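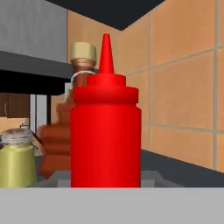 Red squeeze bottle, with a brown glass one behind it

Okay, so I have an opinion about fantasy novels and I've been sitting on it since December, and my sister has asked me to please tell somebody else for a change. So you guys get it.

I think we should stop being scared of the slow first 50 pages.

I know, I know. Every piece of writing advice on the internet says to hook the reader on page one. Somebody should be running, or bleeding, or waking up with a mark on their wrist. And I like a chase as much as anyone! But I just came off a stretch where I read five young adult fantasies in a row, and all five opened in the middle of a fight, and I swear I couldn't tell you which heroine was which. I didn't know who I was supposed to be worried about. I knew she had a knife.

Then I picked up Somum by Viktória Antal, which had been on my shelf so long that the sun had bleached the spine. Nothing happens in the first 50 pages of Somum. I mean it. A girl goes to live with her great-aunt in a town on a salt lake. She learns which stairs creak. There's an entire chapter about mending a net, and the great-aunt is rude to her through all of it, and there's this one moment where the aunt reties a knot the girl has already tied and doesn't say a word, and I had to put the book down and go stand in the yard for a minute.

When the bad thing finally comes (no spoilers, but you'll know it when you get there), it comes up those stairs. The ones that creak. And I knew exactly which step it was on! I was sitting in bed at two in the morning with my hand over my mouth, counting steps. You can't get that from a knife on page one.

My friend who teaches eighth grade says I'm wrong, and she has a point, so I'll give it to you fairly. Her students try a book for ten minutes. If it doesn't grab them, it goes back in the bin and they may not pick up another one for a month. She would hand them a loud opening every time, and she told me I'm allowed to love net mending because I already love reading. That stung a little. I've thought about it a lot, and I still think there are kids in that room who want the quiet one and don't know to ask for it. I was that kid. I read the boring parts twice.

And slow doesn't have to mean dull, which is where I think people get mixed up. Boria by Arnar Eyvindsson is 600 pages long and I would call the first third of it slow, if you're going by plot. Two brothers walk to a market. That's pretty much it, they walk, and they argue about a goat, and it's one of the funniest things I've read in years. The younger one lies constantly and the older one lets him, and it takes you forever to figure out why he lets him, and when you do it's just awful. I read the goat part out loud to my husband while he was trying to fix the dryer. He asked me to keep going, so there.

On the other hand, I'll admit slow can go wrong. I wanted so badly to love Farkia. Gorgeous cover, maps in the front AND the back, and then page after page about how the taxes work. I like made-up worlds to have some plumbing in them, but I want a person standing in the room while I hear about it. I quit, and I felt guilty, and then I lent it to my neighbor, who adored it and wants the sequel. So what do I know.

I do think some of this is about how we buy books now. You read the sample on your phone in line at the pharmacy, and the sample ends before the net gets mended. If I'd read the sample of Somum, I would have skipped it. That bothers me! I wonder how many I've skipped. I've started making myself read one more chapter past the point where I get antsy, and out of the last few I've tried it with, I ended up keeping most of them. One was still terrible. It had a talking sword with a lot of feelings.

If you want to try this for yourself and 600 pages sounds like a lot, start with Mao. It's short, it's strange, it's mostly one woman waiting for a ferry, and the magic is so quiet you may have to flip back and check that you saw it. I've read it three times and I'd read it 1,000 more.

Anyway, tell me your favorite slow book in the comments, and please don't say Farkia, I've already heard all about it over the fence. I'm starting Antal's second one tonight. It opens with a woman cleaning out a shed, and I am so excited.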